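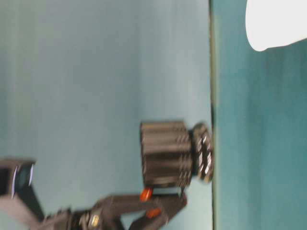

3. Sensorische Prüfung von Filterkaffee: Ablauf und Protokoll

Start Kursübersicht Skripte Termine Kontakt

Grundlage ist das Skript von Wilma Halliday, Kapitel 2. Wer den ersten Teil versäumt hat, liest dort den Abschnitt über Röstgrade nach. Die Proben für diese Einheit heißen Jorkik (hell geröstet) und Qudah (mittel).

3.1 Vorbereitung

Die Bohnen werden am Vortag abgewogen und erst unmittelbar vor dem Aufguss gemahlen. Je Probe stehen 1000 ml Wasser bereit. Der Mahlgrad bleibt für beide Proben gleich, auch wenn der helle Kaffee dadurch dünner ausfällt. Zwischen den Proben wird die Mühle mit einer kleinen Menge der nächsten Sorte durchgespült. Je Gefäß werden 180 ml aufgegossen. Nach vier Minuten die Kruste brechen, dann Schaum und Schwebstoffe mit zwei Löffeln abnehmen.

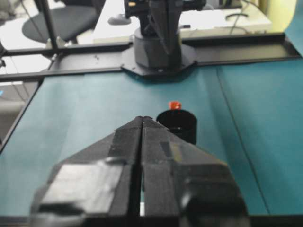 Die Farbe des Aufgusses gehört nicht zur Bewertung, beeinflusst sie aber stark. Dunkler Kaffee wird regelmäßig als bitterer eingestuft, auch von geübten Prüfern. Ein kurzer schwarzer Becher mit offenem Rand, aufrecht auf dem Tisch, ist deshalb für den verdeckten Vergleich besser geeignet als Glas oder weißes Porzellan: Vor der dunklen Wand lassen sich Farbunterschiede schlecht ablesen. Die Form muss innerhalb einer Reihe gleich bleiben, sonst verschiebt sich der Geruchseindruck.

3.2 Reihenfolge der Merkmale

a) Geruch trocken (gemahlen)
b) Geruch nass (nach dem Brechen der Kruste)
c) Säure
d) Körper
e) Nachgeschmack

Säure und Bitterkeit werden von Anfängern oft verwechselt. Zur Übung dienen die Vergleichslösungen mit Zitronensäure und Koffein, siehe Blatt 2. Geschlürft wird laut, ausgespuckt wird immer.

3.3 Auswertung

Im Dreieckstest erkannten 43 von 180 Teilnehmern früherer Kurse die abweichende Probe nicht besser als durch Raten, wenn sie zuvor scharf gegessen hatten. Bitte also im Juli, wenn die Prüfung nach der Mittagspause liegt, entsprechend planen. Protokolle an Mawuli Boateng, Beginn 14 Uhr.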